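4. Reading the Applause: How Announcement Shows Age

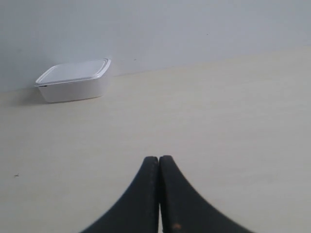 The platform holders in our sample spend a good part of each year preparing to stand on a stage for an hour, and the people who watch them spend a good part of the following year remembering what was said. The two accounts do not always match. This section takes up the gap between what a showcase promises, what viewers believe it promised, and what later turns up in a store.

We worked from recordings of 18 showcases, which between them contained 567 separate announcements. An announcement, for our purposes, is any passage in which a game, device or service is named and the audience is invited to be pleased. Trailers for games already on sale were left out. So were logos with no game attached, although this cost us several of the loudest cheers in the set.

4.1 Coding

Each announcement was coded by two readers working apart. They recorded whether a release window was given, how it was worded, and whether any footage was labeled as running on the hardware being sold. Wording gave us the most trouble. "Holiday" was treated as November unless the speaker said otherwise. "Soon" was treated as no date at all, a rule the readers adopted with some feeling after the first afternoon. "When it's ready" was given a code of its own, and it has the odd distinction of being the only release window in our sample that cannot be missed.

Disagreements were settled by discussion. Most concerned the phrase "captured in engine," which can mean that a person was playing the game, that a person could in theory have played the game, or that the game and the footage had at some point shared a computer. We ended up recording the phrase as spoken and declining to guess which of these was intended.

4.2 The Firano case

The clearest example is Firano, the handheld that Lurnuteo introduced at its own showcase and then again, with a new shell and the same music, at the next one. The first presentation gave no price, no screen size and no battery figure. It did give 50 game titles, shown in a grid that stayed up a little too briefly to be read. Viewers with a pause button read it anyway, and the forum threads we collected treat the grid as a binding contract.

Seen from the company's side, the grid was mood lighting. Nothing in the spoken script says that the games would arrive with the device, or at all. Figure 4 sets the wording of the two presentations against the threads that followed. In the threads, "in development for Firano" becomes "coming to Firano" on the first evening and "launch game" before the weekend is out. No single poster makes the jump. Each one rounds up slightly, as one does with a restaurant tip or a fishing story, and the total is impressive.

Bergmann, a smaller publisher with three games on the grid, chose to correct the record. Its statement said, in plain words, that one title was a prototype. The threads took this as confirmation that the other two were nearly finished. Bergmann has since confined itself to posting wallpaper.

4.3 What viewers kept

We then asked a panel of regular viewers what they recalled from the shows. Recall was strong for hardware names, stage mishaps and anything involving a sequel. It was poor for dates, including dates that had been displayed in very large type. Viewers who could not remember a window tended to supply an earlier one, and then held the company to it.

This has an awkward result for anyone who studies delays. A game can be late by its publisher's calendar, late by the audience's, or late by both, and the middle group is by far the angriest. Latthorpe, a farming adventure with a devoted following, shipped inside the window its makers had given. Its launch-day comments nevertheless open with a long run of "finally."

4.4 Limits

Our recordings are of the shows as posted afterward, and some had been trimmed. In one case a whole segment had gone missing between the live stream and the archive, leaving the host thanking a guest who never appears. We coded the archive version throughout. The panel was also made up of people willing to talk about game showcases for an unpaid hour, and they may be kinder to the form than the general public – or a good deal harder on it. We saw signs of both, sometimes in the same interview.

Prices are not treated in this section. So few were given on stage that they are handled in a footnote to Section 5, where there was room.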